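4. Corrections and where they go to live

4.1 The placement problem

Most studies of newspaper corrections ask whether readers believe them. We ask the earlier and duller question of whether readers could have found them. A correction that exists only in a box at the foot of page A2, or three clicks behind a link marked "Standards," has satisfied the newsroom's policy and very little else. The policies are well written. We read a great many of them, and several use the word "prominent" with a straight face.

Our corpus comes from the political desks of two regional dailies, the Drakari Courier and the Prunham Ledger. We collected 700 corrected stories from their archives and coded each for the type of error, the position of the original claim, and the position of the correction. Type of error was easy. Names, titles and vote totals account for most of the set, and the papers fix these quickly and cheerfully, as a person returns a borrowed pen. Position was harder, and the rest of this section deals with it.

4.2 Coding position

A claim was coded "high" if it appeared in the headline, the subheading or the first two paragraphs, and "low" if it appeared anywhere else. Corrections were coded the same way, with a third category, "elsewhere," for those printed on a different page from the story they correct. We had expected "elsewhere" to be a small residual category. It was the one we had to subdivide.

Both papers reserve their first two paragraphs for what the desk considers the news. When the error lay in an allegation against an officeholder, the allegation was usually high and the correction usually was not. One Ledger story on a county road contract led with a charge of self-dealing, which a later editor's note described as "unsupported by the documents cited." The note ran beneath the author biography, a part of the page that, in our experience, is read by the author.

We also coded the verb. Papers "clarify" far more readily than they "correct," and a clarification may leave the original sentence standing in full, with a second sentence placed beside it to disagree politely. Coders were told to treat a clarification as a correction if a reader holding both versions could not believe them at the same time. This rule produced more argument between coders than any other, and we kept it.

4.3 Reader exposure

Archive coding tells us where a correction sat. To learn whether anyone would meet it there, we recruited 60 adult readers in Prunham and gave each of them a packet of five corrected stories, laid out as originally published, with the full page furniture intact. Sessions lasted 50 minutes. Participants read at their own pace and were then asked to retell each story to someone who had missed it. We did not mention corrections until the retelling was over.

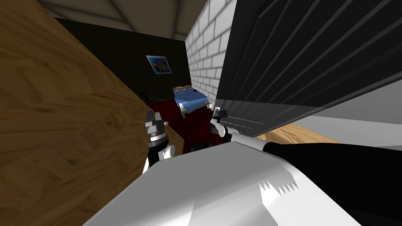 Figure 5. Rendered interior with wood-grain surface, white brick wall and framed poster.

Retellings were scored by two coders who had not seen the packets. A retelling passed if it left out the corrected claim, or included it together with some sign that it had been withdrawn. We were generous about what counted as a sign. "They walked that back, I think" passed. A shrug in the audio recording, however eloquent, did not.

The pattern is the one an unkind person would predict. Claims made high and corrected high were mostly retold properly. Claims made high and corrected low were mostly retold as fact, often with improvements. Several participants supplied motives for the officeholder that appear in neither version of the story. Corrections in the "elsewhere" category had no effect we could detect. In fairness to the readers, we had put those on a separate sheet, as the papers do, and many of the sheets came back unturned.

4.4 The Windier standard

Both papers subscribe to the voluntary Windier Code, which asks that a correction appear "with prominence appropriate to the error." Neither paper defines appropriate. The Courier's public editor column took up the matter in January, concluded that the paper's practice was consistent with the code, and ran on page B11.

We compared the code's wording with the Feng index, which scores a correction by its distance from the claim, measured in paragraphs and page turns. Under the index, a correction attached to the headline scores zero and everything else is worse. Editors have objected that this is crude, and it is. It does have the advantage that two people applying it to the same page get the same number, which we could not manage with "appropriate" even after a long afternoon and a revised codebook.

4.5 Limits

Two papers are two papers. Both serve cities with one dominant party, and allegations may travel differently where the newspaper's readers are more evenly split. Our participants also knew they were in a study, and probably read with more care than anyone brings to a county road contract at breakfast. If so, our exposure figures flatter the corrections. Online versions are treated separately in Section 5, where the correction can at least be moved after publication, and sometimes is, downward.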